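Stakard Widens Glaze Testing Program for Stoneware Tableware

Stakard will extend its tableware glaze testing program in October to cover all stoneware sold under the Wukeck and Skondach lines. The change applies to mugs, bowls and plates made at both kilns.
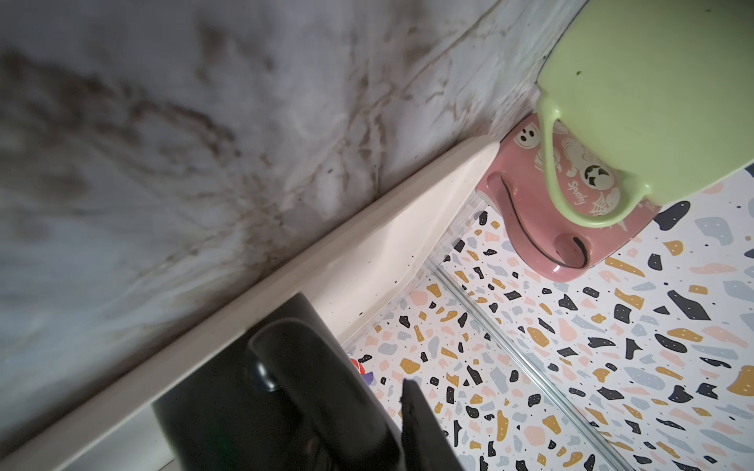
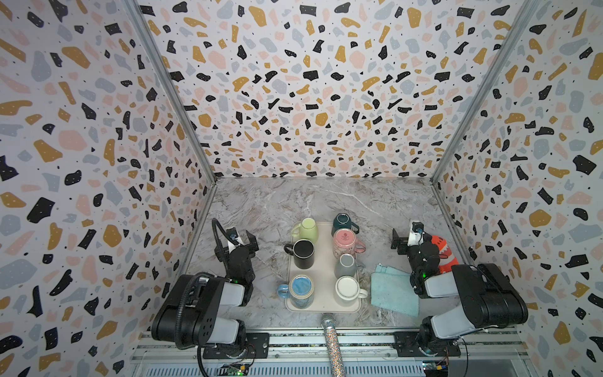
Marble-patterned surface, in both views; mugs on a tray, second view.

Page last changed: October, Monday, 7:00 a.m.

Under the present schedule, one piece per firing is pulled for a leach test and a thermal shock test. The new schedule raises this to seven pieces per firing, taken from fixed shelf positions. Each piece is put through 100 wash cycles before the leach test is run.

In the pilot period the company tested some 2,390 pieces. Of these, 1,838 were mugs – the item most often returned for crazing. Test records will be kept by firing number and supplied to trade buyers on request.

Hjaltadóttir, the outside laboratory used in the pilot, will continue to run the leach tests. Thermal shock testing stays in-house. List prices and delivery times do not change.

Trade buyers with open orders do not need to take any action.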